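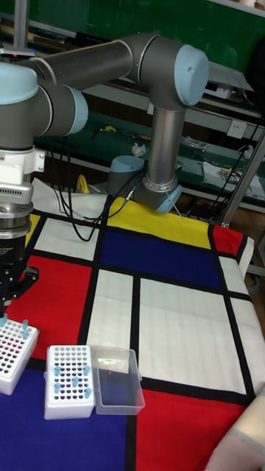 Yellow, blue, red and white blocks on the tablecloth.

I have spent most of May trying to get consistent colour out of a pot of fabric dye, and the results are now steady enough to write down. The cloth is plain cotton, bought as offcuts from Gunawardena and washed twice before use. Unwashed cotton takes the dye in patches.

My first mistake was measuring dye by the spoon. Powder settles in the tub, so two level spoons can differ a good deal in weight. I now use a kitchen scale that reads to a tenth of a gram and make up a stock solution: 16 grams of powder in 1,000 ml of warm water. For a pale blue I use 50 ml of stock to 100 grams of dry cloth. Red needs more, and yellow is strong enough that I halve it.

Water matters too. Tharindu Chowdhury lives in Bekport, where the tap water is very hard, and his reds came out dull and slightly brown. He added a softener to the bath and the next batch was closer to mine, though still a shade darker. We haven't compared yellows.

Salt goes in over half an hour, in 3 equal parts, with the cloth moving the whole time. The soda ash follows, dissolved first – never tipped in dry, which leaves dark specks. After that it is an hour of stirring every few minutes.

Rinse cold until the water is nearly clear, then wash hot. I skipped the hot wash once and a blue tea towel marked a white shirt.

Next month I want to try black. Ailbhe Hanrahan says hers always dries to a dark green, so I have asked her for a swatch and the name of the powder.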